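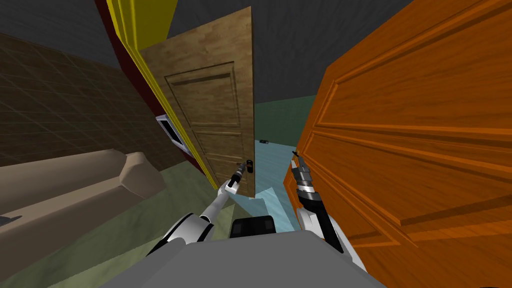
Pristby will pay for quieter apartments from February

Sun 27 October

The town of Pristby is going to help residents who suffer from noise inside their own buildings. From February, owners and tenants in older apartment houses can ask the town for money to make their homes quieter. The decision was made at the last town meeting, after a discussion which took the whole evening.

The support is meant for houses in the old center and in the Arard district, where most of the buildings have thin inner walls and hollow floors. Many of them were once large family homes. Later they were divided into small apartments, and at that time the sound between neighbors was not something the builders had to think of. A person who lives there hears the television of the family upstairs, the shoes on the stairs and the telephone calls from the next room.

According to the town, 1313 apartments belong to the area where the support can be given. The owner of a building can apply for the whole building together, and a tenant can apply alone if the owner agrees in writing. The town pays 70 percent of the approved costs. The rest must be paid by the applicant, and it is not allowed to add this part to the rent during the first year after the work.

For small improvements there is a simpler way. If the work costs less than 200 euros, the applicant needs only a receipt and a short form. Among such works the town names sealing strips, felt under furniture, thick curtains and the repair of old floor boards that make noise. Larger works, for example a new ceiling layer or a second inner wall, need a measurement of the sound before the start and again after the end.

The measurements will be done by Hamann, an engineering office in the town which last year studied the noise in the Pristby school. Miklós Katona, who leads the sound department of the office, explained at the meeting that people often spend money in the wrong place.

"They buy a heavy carpet, and then they are disappointed, as the voices come through the wall exactly like before," he said. "The carpet helps the neighbor below. For the voices you must look for the weak point, and the weak point can be very small."

He told the meeting about a bedroom in Arard where the wall was thick and in good condition, but the family still could understand every word from the hallway. The sound came under the door, where a gap had been left after an older floor was taken out. A strip made of rubber and a new threshold were enough, and the work was finished in one morning. 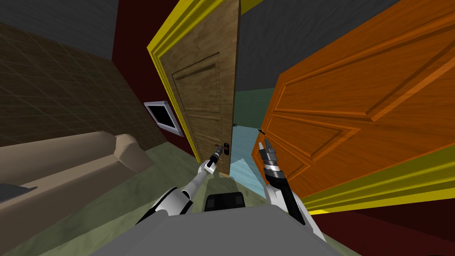 Mr. Katona also asked the residents not to expect complete silence. In an old house it is possible to make the voices low and the steps softer, but the building itself stays as it is. Water pipes are especially difficult. When they run inside a shared wall, the wall must be opened, and not every owner is ready to do this.

Some residents were not satisfied with the plan. One woman from the center said that her problem is the restaurant on the ground floor, and the new support does not cover noise from businesses. The town answered that for restaurants and shops other rules are in force, and that complaints of this kind should be sent to the environment office. A man who owns three apartments in the same area found the rule about the rent unfair. In his opinion an owner who improves the building should be free to decide on the rent, also in the first year. The rule stayed in the text without change.

Another question was about students. Many of them stay in Pristby only for some months and would probably not begin with such an application. The town would like to reach them with a printed guide, which should be ready before the winter holidays. It will explain in simple words what kinds of noise exist in a house, what can be done with little money and how to speak with a neighbor before one writes a complaint. The guide will be printed in three languages and can be taken for free in the library and in the town hall.

A similar program has existed in Lostari, the next town on the railway line, for two years. There the applications were at first very few. Residents said in a survey that the form was too long and that they did not understand which papers were necessary. Lostari then shortened the form to one page, and after this the interest became much bigger. Pristby has taken over the short form almost without changes.

In Lostari it was also noticed that most of the applications came from families with small children and from people who work at night. Nurses and bakers, for example, have to sleep at the time when their neighbors are cooking, cleaning and listening to music. For this reason Pristby will treat the applications of night workers first. A letter from the employer is sufficient as a proof.

The answer from the town should come within 15 working days for the small works. For the larger works the waiting time depends on the measurement, and Hamann expects that in spring it can be longer than two months. The applicant should not start before the written answer has arrived, as money for work which has already begun cannot be paid back. For small works this rule is not used, but the receipt must not be older than the program itself.

Houses under historical protection can take part too. In these buildings the windows, the stairs and the outer doors must keep their present look, and the owner has to show a drawing before the work begins. The town will give advice on this on Tuesday afternoons, on the second floor of the town hall. No appointment is needed.

The money is planned for two years. After the first year the town wants to ask all the applicants whether they sleep better, and the answers will be published together with the results of the measurements. Forms will be available at the information desk from the middle of January, and they can also be sent by mail to residents who call the town hall and ask for them.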